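Keeping coffee in the cupboard, and what I changed

May 15, 2022

I have been buying coffee from the same place for long enough that I stopped thinking about it. Arside roast twice a week in a unit behind the railway station, and you can collect from the hatch if you order the day before. I had their house blend every time, a kilo at once, ground for filter. It was fine. I would probably still be doing that if the hatch hadn't been shut in spring while they replaced the roaster.

While it was shut I had to buy elsewhere, so I tried a few things. This post is mostly notes on that, plus some on storage and water, which a couple of readers asked me about after the last one.

The first bag was from Lamo, sold in the delicatessen near my work. It's a washed Ethiopian, light, and the label says jasmine and lemon. I got lemon. It needed water straight off the boil and a finer grind than I was used to, and even then the first two cups were thin. By the fourth I had it about right. I liked it in the morning and did not like it at all after lunch.

The second was from Bárány, a family business that used to deal mainly in spices. Géza Bárány runs the coffee side and his sister still does the paprika. He sells three coffees and does not change them. The dark one is darker than I would normally choose, with some oil on the beans, and it makes a very good cup with milk. Without milk it is a bit like burnt toast. I told him so and he said that most of his customers take milk.

He also told me I was buying too much at once. A kilo lasts me more than 5 weeks, and I was having it ground, so by the end I was drinking something that had gone flat. I knew this in theory. I tested it by keeping a small jar of the old Arside coffee back and making it next to a freshly ground one, same weight, same water. Veronika Sipos from upstairs tasted both without being told which was which. She picked the fresh one and said the other tasted of cupboard.

So I bought a hand grinder. It is a secondhand Flendura with a steel burr, and the handle squeaks. Grinding enough for two cups takes me a little over a minute at a filter setting and a good deal longer if I go finer. I don't mind it. I did strip it down when it arrived, as there was old coffee packed under the burr that smelled rancid. A dry brush got most of it out and a wooden cocktail stick got the rest. Don't wash the burr unless you are going to dry it properly straight away.

Storage next. I had been using a glass jar on the shelf next to the cooker, which is a bad place on two counts, light and heat. The beans now stay in the bag they came in, rolled down and clipped, in the cupboard on the other side of the kitchen. I don't keep them in the fridge. I do freeze some if I have bought two bags, in small portions, and I take a portion out the evening before and leave it closed until the morning. If you open it while it's still cold the beans pick up damp from the air.

I don't reheat coffee either, though I did for years. It goes bitter and sour at the same time. If I have made too much it goes in a jug in the fridge and I drink it cold with milk. 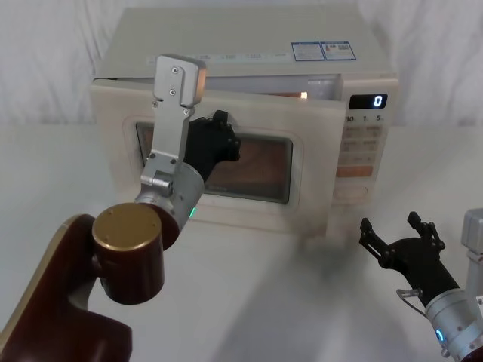
A microwave, for milk only.

Milk I will heat that way. Half a mug, short bursts, stirred in between, and stopped well before it boils. A pan does it better but then there is a pan to wash.

Water made less difference than I had been led to expect. Ours is hard and the kettle furs up quickly. I tried filtered water with all three coffees. The Lamo was clearly better for it, brighter and less chalky. With Bárány's dark roast I could not tell them apart. I now filter for light coffees and use the tap for the rest.

Shoshana Lyons wrote to ask whether altitude on a label means anything. Mine is a washed lot grown well up a hillside, and the importer's card makes a lot of it. As I understand it, the cherries ripen more slowly where it's cooler, and the beans come out denser and often more acidic. It's a fair clue to what you'll get in the cup. I would still put the roast date ahead of it, and if there is no roast date on the bag I leave it on the shelf.

Arside opened the hatch again last week. The new roaster has a bigger drum and the house blend tastes slightly different, a bit sweeter, less smoke at the end. I bought a small bag, whole beans this time. Wiesława Tokarz, who was on the hatch, said they were still adjusting it and that the batches would settle down by July.

For now I'm having the house blend in the mornings and Bárány's dark in the afternoon with milk. The rest of the Lamo is in the freezer. I have a sample of something from Rwanda to try next, and I'll write that up when I've had enough cups of it to say anything useful.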